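Friday walkthrough, back workroom at Brilau: the checklist with my notes

I do this one every Friday before we lock up, and I've started typing my comments under each line because my handwriting on the clipboard was getting silly (even I couldn't read February). 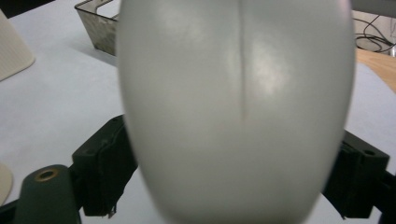 So the usual rules apply. OK means I looked at it and I'm happy, FIX means it goes on the Monday list, and WATCH means it's fine today but I've got my eye on it. Grab a flashlight and wear shoes you don't mind getting dusty!

FLOORS AND WALKWAYS

1. Main aisle clear from door to sink: OK
Lovely, you could roll a piano through there. Last time it was all flattened boxes, so thank you to whoever took them out.

2. Mats lie flat, no curled corners: FIX
The one by the sink is curling again. I stuck it down with tape and it laughed at me. We need a new mat, the heavy kind with the rubber edge.

3. No cords across the walking path: OK
The fan cord now runs along the wall and I love it.

SHELVES AND STORAGE

4. Heavy things on the lower shelves: WATCH
The Urquijo boxes are down low like they should be, but the case of floor cleaner has crept back up to shoulder height. I moved it. Please don't put it back up there, my shoulders aren't what they were.

5. Shelf brackets tight: OK
Gave every one a good wiggle. The screw in bay 3 took a half turn and that was it.

6. Labels match what's in the bins: FIX
Bin 177 says lids and it's full of sponges. Bin 510 has no label whatsoever. I'd do them now but the label maker is out of tape, and yes, I've put tape on the shopping list twice.

7. Smooth and rounded items stored so they can't roll: WATCH
Anything egg-shaped or round goes in a tray with a lip, please, seam side up if it has a seam, so we can check it for splits without picking it up. Most of the trays are good. A couple are overfilled, and I'd split those into two trays before somebody opens the cupboard and gets a foot full.

ELECTRICAL

8. Plugs and outlets, no scorching or cracks: OK
All good, including the one behind the fridge (dusty back there, bring a cloth).

9. Motov charger unplugged when not in use: FIX
Still plugged in when I came by at 4:30. It takes two seconds, folks!

FIRE AND FIRST AID

10. Extinguisher on its hook, needle in the green: OK
Tag number 756, seal unbroken, nothing stacked in front of it.

11. First aid box stocked: FIX
We're out of the small bandages and the burn gel is past its date. I've asked Clurura to add both to the next delivery.

12. Exit sign lit, back door opens all the way: WATCH
Sign's bright. The door opens fine but sticks a bit at the bottom when it rains, and I'd like it planed down before spring.

For Monday: mat, labels, bandages, burn gel, charger reminder on the wall. If you fix one, put your initials next to it on the clipboard so I don't go hunting for the same problem next Friday.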